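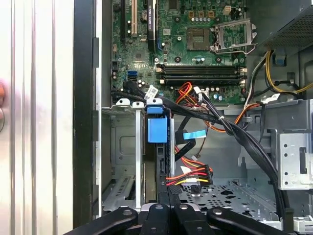 Open tower with the socket frame up, Clutorcombe workshop.

Count the failures too

July 23, 2019

Most people who gather examples for a learning system are paid, or at least praised, by the number they hand in. I think this is a mistake, and I say so as someone who has handed in plenty.

Our target for the Skuker set was 3,000 examples of work inside desktop computers. By spring we had 419. Tomás Ó Dálaigh went through them one evening and threw out every one where the operator had fumbled, stopped or gone back for a second try. That left 335, all smooth, all much alike. The system trained on them did well until a cable lay in the wrong place, and then it had no idea what to do.

Cables are nearly always in the wrong place. A case that has been in an office for years has a thick bundle running over the drive bays, and you have to get past it to reach anything below. An arm that has only been shown tidy approaches has learned very little about that. 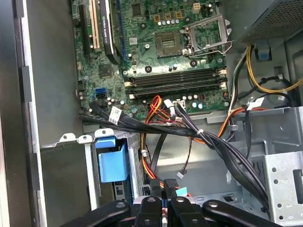
What a bad example is worth

Noreen Kinsella argued from the start that we should keep the fumbles and label them. I disagreed with her for months. My worry was that the system would copy the mistake along with the recovery, and with careless labels it does. But the answer to careless labels is to pay for the hours it takes to do them properly. Two people on labelling would have cost us less than the set we ended up collecting again in October.

There is also the matter of variety.
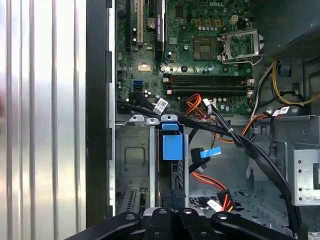
If you record the same model of machine all week, you get a large number and a narrow lesson. The Wimus people swap the case after every short run, and their totals look poor beside ours. I would still take their set over ours. Funders should ask how many different cases went in, how many attempts went wrong, and who wrote the labels. The total can go on the last page.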